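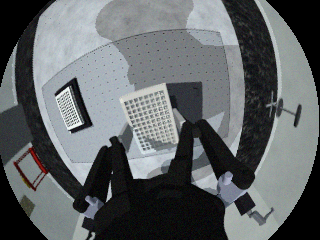 Nekus bench simulator

Nekus is a hobby simulation of a robot gripper with two pairs of fingers working over a bench, put together in a shared workshop in Renton by Myrto Karagiannis and Hauke Oltmanns. It is meant for trying out the handling of small gridded trays before any parts are cut for the real arm. The physical build is still unfinished.

Design

The simulated camera looks down past the gripper with a strongly curved, wide-angle view. The tabletop carries a regular grid of tiny dark dots, and a white tray divided into square cells lies beyond the fingertips. A second tray, with a black border and a white lattice, sits farther off to the left. Oltmanns has written that the curved view matches the lens bought for the arm, but he has published no calibration to back this up.

Claims and criticism

The project notes report 274 successful lifts in a row. The figure is often repeated and should be read with care: all of the lifts took place in software, with the tray starting in the same position each time. Dörte Hollmann, a member of the same workshop, reran the files in March with the tray turned by 20 degrees and got 3 clean lifts before she gave up. Karagiannis replied that the friction settings had been changed by mistake - the corrected settings have not been released.

Cost

The parts list for the physical arm comes to 1769 dollars. It leaves out the motor drivers and the power supply, so the description "low-cost" in the notes is hard to check.

See also

Plevatwood gripper
Brunner tray format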